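Home | Gallery | Bench Notes | Rules | About

Our table rules, the short version

I get asked for our house rules more than anything else on this site, so I finally put them on the gallery page where people will see them. They cover what we do at the Avora bench before, during and after a run of pick-and-place work with the arm. Most of them came out of one bad Wednesday when we had to throw away 178 recordings and start over (still hurts!).

None of this is an official standard. Dennis Rudd wrote the first draft on the back of a parts list, I typed it up and softened the swearing, and we've been adding to it ever since. It's stuck to the wall next to the e-stop, which gets its own rule: you press it before every session, you watch the arm go dead, and then you reset it. Every session, even if you only stepped out for coffee.

The next big one is about hands. Hands stay off the table while the arm is live. If a piece rolls somewhere silly, let it sit there, pause the arm, say "paused" out loud, and then reach in. I know it feels goofy saying it when you're alone in the room. Say it anyway.
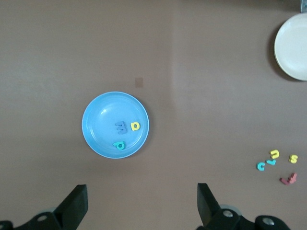
Then there's the reset between runs, and I'm the annoying one about this. Don't put things back where they were last time! Toss the letters down again, turn some of them sideways, leave a few on a plate and a few on the table. We once had a stretch of 73 runs that all started from nearly the same layout, and the arm got great at that one layout and useless at everything else.

Write the goal down before you start, too. One plain sentence, like "put the yellow letters on the white plate." If you change your mind halfway, stop and start a new run with a new sentence. A failed run gets marked failed and kept - we don't tidy those away, and I'd say they're some of the most useful stuff we have.

Last thing for now is speed. New operators stay on the slow setting for their first two sessions, no exceptions, and that includes people who've been running arms since before I could drive. I'm still working on the part about checking the finger screws, so that'll go up in October.

258 shares | 3 comments

Comments

lostow_tim
We say "paused" too, but ours is "freeze." Do you log who said it?

benchrat
The keeping failures rule would have saved my whole spring. Printing this.

Marla K.
Could you post the full sheet? My copy of the old one has coffee all over the speed section.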